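Saturday at the Disholm fire station open house
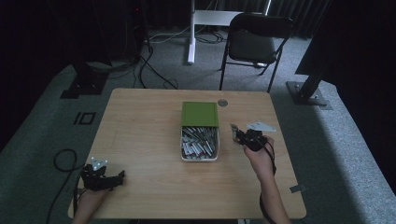
A white box and its green lid on the table.

I've driven past Station 6 on Trujillo Road for years and never once been inside, so when the Disholm paper ran a notice for the open house I figured, why not! We got there at 10 and the line for the ladder truck was already out to the sidewalk.

The crew let the kids try on helmets (mine wouldn't give his back) and showed us the old Sterker pumper, which served the town for 41 years before it went to parades only. They still start it up every week. My favorite part was the wall of framed clippings upstairs, including one on the Hinement feed store fire.

Pancakes were 5 dollars a plate and worth it. Parking is behind the library, and go early if you want bacon.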